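Why I've gone off tidy demonstrations

I've been meaning to write this one since January, when Albane Gautier and I had a long and slightly heated argument over a bowl of soup about what you should teach a robot with. Her side was that you want clean examples. Good light, bare table, one object, one motion, do it again. My side, at the time, was mostly that I agreed with her and wanted my soup. I've since changed my mind and she hasn't, so this is my chance to go on at length without being interrupted.

A bit of background for anyone who reads this blog for the cycling posts (sorry). The method we've all been playing with goes like this. You take a gripper off the end of the arm, more or less, and put it in a person's hand with a camera fixed to it. The person does a job with it. You record what the camera saw and how the hand moved, and you train a model to go from one to the other. Later on you bolt the same sort of gripper to an arm and let the model drive. No arm needed while you're collecting, so you can do it in a kitchen, a bedroom, the back of a shop, wherever people keep their stuff.

And that's the bit I think we've been wasting! We built a thing that can go anywhere, and then most of us took it straight back into the lab and pointed it at a bare table.

At Gatton we did precisely this for months. We had a lovely set of recordings, all shot on one bench, and a model called Rey trained on nothing else. Rey was brilliant on that bench. Eilif Kristiansen moved it to the bench by the window, same objects, same arm, and it went to pieces. It reached for the right spot on the wrong table, if that makes sense. He sent me the clip with no message attached, which from Eilif is quite a strong statement.

So we tried the other thing. We split the next round in two. Half of it was recorded the neat way, and half was recorded in people's homes, with whatever was lying about left lying about. Same number of recordings on each side, same training, same everything else as far as we could manage it. The homes set we ended up calling Wevwood, after the road where the first one was done. The task was dull on purpose: take small soft bags out of a box, or put them back in.

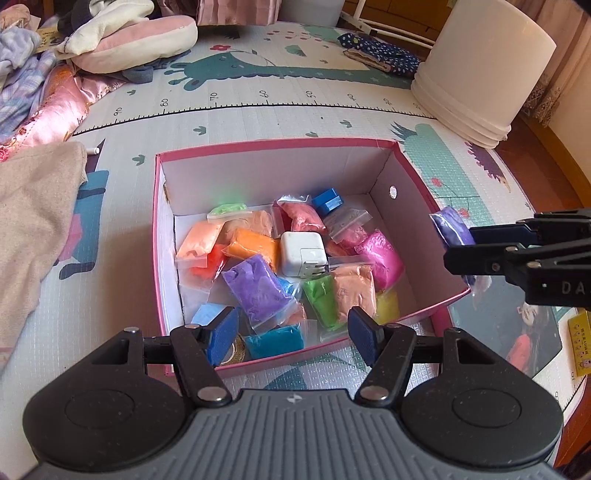

Small bags of modelling clay are a rotten thing to pick up, by the way, and I'd recommend them to anyone who thinks their gripper is good. They sag. They slide over each other. You pinch a corner of plastic and think you've got it and the weight is all down the other end. Put a pile of them in a box and you also have to choose, because the one you fancy may be half under another one, and the walls of the box are in the way of your jaws. Most people going in by hand just rummage. You can't really rummage with a gripper, you have to commit.

We tested on 8 rooms nobody had recorded in. The model trained on neat recordings coped with 2 of them, and by coped I mean it emptied the box without a person stepping in. The model trained on Wevwood managed 7. I was ready for a difference, but I'd have guessed a small one, and I made Killian Gaillard rerun the lot with the order shuffled before I'd believe it. He got the same result and was a bit smug about it, fair enough.

Now, Albane's objections, because she'll be reading this and I want my soup invitations to continue.

Her first one is that eight rooms isn't many. Agreed. It's a small test and I wouldn't hang a grant on it. If somebody does a bigger one and gets a duller answer I'll put it up here.

Her second one is better. She says that messy recordings hide mistakes. On a bare table, if the person fumbles, you see the fumble straight away and bin the recording. In a busy room with patterned things everywhere, you can look through a whole batch and miss that the grip slipped halfway. She's right, and it cost us. Régis Maillard went through the Wevwood recordings by eye, and he found a good pile of bad ones that our automatic check had waved through. He now has opinions about our automatic check which I won't print. Checking homes data takes far longer, and if you leave that out of your sums then of course it looks cheap.

Her third one is that I'm mixing two things up, the clutter and the variety. Perhaps Wevwood won simply from being shot in lots of places, and the mess did nothing. I don't have a good answer to this! My hunch is that both matter. A model that's only ever seen one object on a plain background has never had to ignore anything, and ignoring things is most of what you do in a real house. But a hunch is a hunch. The proper test would be lots of rooms, all tidied first, against lots of rooms left alone. Raphaël Sabatier wants to run it with the group at Clollilari and I've said I'll help, as long as I'm not the one doing the tidying.

Where I do dig my heels in is on what we show each other. Go to any workshop and the videos are all the same white table and the same three blocks. I get why. It's easy to film and easy to compare, and a reviewer can see what's happening. But we then say "in the home" in the last paragraph of the paper as if it were a matter of popping over there with a van. I've written that paragraph myself, 4 times at least, and I cringe a bit at all of them.

What I'd like, and it's a modest ask, is for people to say in the paper where the recordings were made and how much was moved out of the way first. One line would do. We didn't do it for Rey and we should have, so I've added it to the notes that go with the data. The Wevwood notes are up there too, with Régis's list of the bad recordings at the bottom. If you find one he missed, write to him and not to me.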